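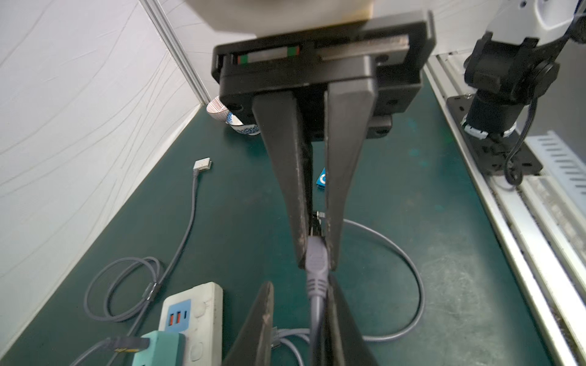 A reply came in overnight saying my opening on the Vaserov map is fine and that my trouble is the middle of the game, where I stop scouting and sit on my grain. I had asked on the Carnico board why I keep losing from good positions. I'd put up a replay and expected to be told to build the mill earlier, as everyone is always told to build the mill earlier. The reply went through the replay by turn number and said that on turn 27 I had the river, the better road and more carts than the other player, and that I then did nothing with any of it for a long stretch.

I watched it back before work with my tea. It's true. I move carts up and down the same road. I upgrade a warehouse that was already half empty. At one point I put a wall round a quarry that couldn't be attacked from that side. Meanwhile the other player walks along the north shore, which I hadn't looked at since the opening, and takes the salt pans without a fight.

My rating is 1108. It was higher at the start of the season and I have been telling myself that the last patch did it. Wovetti changed how tolls work, so you no longer get paid when your own carts cross a bridge you hold, and that was most of my income on Vaserov. But everyone else lost that money too, and they haven't all dropped.

Work was long and dull. I wrote a list on the back of an envelope at lunch:

Look at the north shore whenever the season turns.
Spend grain down before winter.
Don't wall the quarry.
If ahead on roads, attack something.

The last one is the hard one. I don't like attacking in Carnico. I like the part where the roads join up and the little market flags go up, and I would happily play the whole thing as a road building game if other people would let me. There is a mode for that, with no raids, and I played it all through last winter and enjoyed it very much. I only moved to the ranked games when I'd filled in every map. So some of this is a habit from there. In the peaceful mode a full granary is a good thing and you get a medal for it.

Played ranked after tea. Drew Sarkar for the first match, which I'm poor at. It's the dry map, with the wells, and the carts are slow on sand unless you have the camel upgrade, and I always buy that too late. I bought it early this time and then had no money for guards. Lost both my outer wells. Tried to win one back at night and sent my riders the wrong way round the ridge, so they arrived after sunrise and were seen the whole way in. I resigned. The other player typed "gg" before I had and I typed it back.

Ate a bit of the leftover pie standing up.

Second match was Vaserov, on the south side, which is the side I'd have picked. I had the envelope propped against the monitor. Opening went as usual. Bridge, then the mill, then the second road up through the orchards. When the season turned I looked at the north shore and there was a scout there already, just the one, next to the salt pans. I wouldn't have seen it yesterday. I sent a guard up and the scout went away.

I spent the grain as well. It felt wrong. I had the warehouse almost bare going into the cold months and kept checking it every few seconds as if it might have changed. What I bought with it was riders, and I took the riders over the ford and went for the other player's lumber yard. I didn't take it. They had more on the wall than I'd thought, and my second group was late again. But they had to pull people back from the middle to hold it, and while they were doing that my carts went straight through to the market town with nothing in the way. I've never had that town before the thaw. The flag went up and I got the trade bonus.

Then I got careless, of course. I left the ford open behind me and they came over it and burned the orchard road. It cost me the best part of a season to put it back. I didn't panic and I didn't wall the quarry, though I thought about it. I kept the town and kept the salt, and they ran out of timber some time before the end. They held on to the finish all the same, and the match went the full 90 minutes. I won it on the count, by a narrow margin. My hands were cold from sitting still.

I should have stopped there and I played one more. Vaserov again, north side. Lost it quite fast to someone much better, with a trick I hadn't met. They put a toll gate on my side of the bridge on the very first day, before I had a guard to stop it, and every cart I sent out paid them. I thought the patch had got rid of that. It got rid of paying yourself. It seems you can still be charged by somebody else on ground you haven't claimed yet. I've saved the replay and will try it back on someone.

So the rating is more or less where it was this morning – up for one, down for the others. I don't mind as much as I did last week. The win was the first I can remember where I was ahead and then stayed ahead by doing something.

I went back to the board before bed to say thank you and to report on the salt pans. There was more in the thread by then. One person said the advice was right for Vaserov and bad for Sarkar, where you do want to sit on your grain, as the wells can't feed riders through the hot months. That may be why my first match went as it did, though I think the ridge had more to do with it. Somebody else posted a long piece about how Wovetti should put the old tolls back, and there was an argument under it that I didn't read. The first person hadn't come back. I left my thanks anyway and put up the replay of the toll gate, with a question about whether it can be stopped. My own guess is that you claim the bridge tile before building anything on it, even though that costs you the early mill.

The other thing I want to sort out is the second group always being late. I give the order to both at once and assume they'll get there together, and they don't, as the far group has to come round by the road. There's a setting for it, to make groups wait for each other. I found it in the menu under travel, and it was off. I've turned it on. I don't know how long it's been off, possibly always.

Carnico 2 is meant to be coming in November, and there's a test weekend before that if you put your name down. I've put mine down. They say the new maps are bigger and that rivers can flood, which sounds bad for anyone who builds along rivers. I'd like to be decent at this one before everybody leaves it.

Tomorrow: practice Sarkar against the computer, no ranked. Camels early, but guards first. Try the ridge from the east in daylight, just to learn how long it takes. Buy milk. Move the envelope somewhere it won't get thrown out.

Bed later than I meant. Still raining.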